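Lalstead Recorded Music Society — Members' Forum
Concerts and Programming > Proposed evening of the Pîrvu recordings
Thread opened 30 October 2026

programme_desk wrote:
Members are invited to comment on the proposal to devote the November evening to the Pîrvu Quartet, with particular attention to the recordings made at Cesano. The draft programme consists of the first Cesano session in full, an interval, and a selection from the later album, Umerora. The hall seats 200 and the doors would open half an hour before the first side is played.

Two points need a decision. The first is whether the long version of the title piece should be played, as it takes up a whole side. The second is whether the society should use the original pressing or the reissue of 2000. The original is in fair condition but has a persistent click near the start of side two.

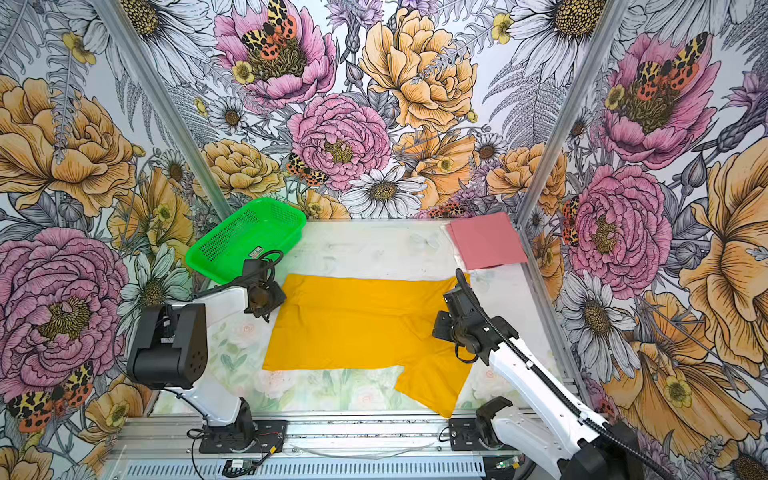 The committee has no fixed view on the second point and would welcome the opinion of members who have heard both. Comments should be confined to this thread so that they may be considered together.

altosax_lalstead wrote:
I support the proposal. The quartet has not had an evening to itself in my time as a member, and the first Cesano session deserves to be heard without a break. On the question of the pressing, I would ask that the original be used. The reissue moves the bass forward in a manner which I do not believe the players intended, and the piano suffers for it. A click is a small price.

second_chorus wrote:
With respect to the previous member, I must disagree. I own both and have compared them on two systems. The bass on the original is faint to the point of being lost in a room of any size, and our hall is not kind to low notes. The reissue was prepared from the first-generation tapes, according to its sleeve, whereas the original was cut from a copy. I would also remind members that complaints about surface noise were received after the spring meeting.

altosax_lalstead wrote:
The sleeve note does say so. It does not say what was done to the tapes afterwards. I maintain that the drums on the reissue have been brightened, and the brushes on the slow blues are the clearest instance.

quarter_to_nine wrote:
May I raise the matter of the long version? It is a fine performance, but the trumpet solo is repeated almost in full after the drum passage, and the shorter take makes the same case in half the time. If the long version is kept, the evening will finish after the last bus to the north side of town. Several members left early last year for that reason.

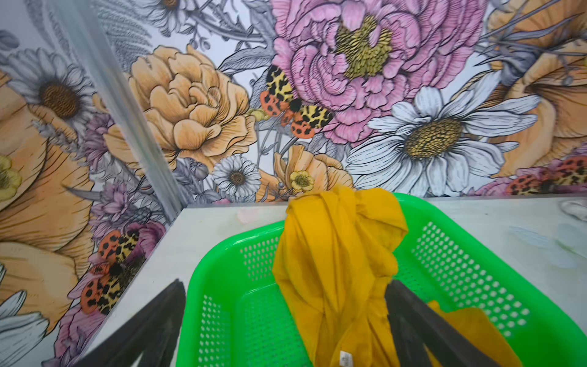
Mustard-yellow garment and green basket, with floral wallpaper behind.

second_chorus wrote:
I would keep the long version and shorten the interval. The repeat is not exact — the pianist changes the chords beneath it, and the second statement is the better of the two.

archive_shelf wrote:
For the record, the society's copy of the original is held under shelf number 1088 and the reissue under 1308. Both were cleaned in the summer. The click on the original remains and appears to be a pressing fault. I can bring both to the hall if members wish to hear the opening of side two from each before a decision is taken. I should add that the sleeve of 1088 is fragile and must not be passed round.

altosax_lalstead wrote:
I would accept a comparison of that kind, provided that it is done at the same volume and that members are not told which is which.

quarter_to_nine wrote:
I have no objection, though it will add to the length of the evening, which was my concern in the first place.

programme_desk wrote:
Thank you to all who have replied. The following is now proposed. The interval will be shortened and the long version retained. The opening of side two will be played from both copies before the doors open to the public, for members only, and a show of hands taken. Members who need the last bus are asked to sit near the rear doors. Any further comment on the order of the Umerora selection should be posted below.

archive_shelf wrote:
Noted. I shall need a second turntable, as the one in the hall cupboard has no working cue lever.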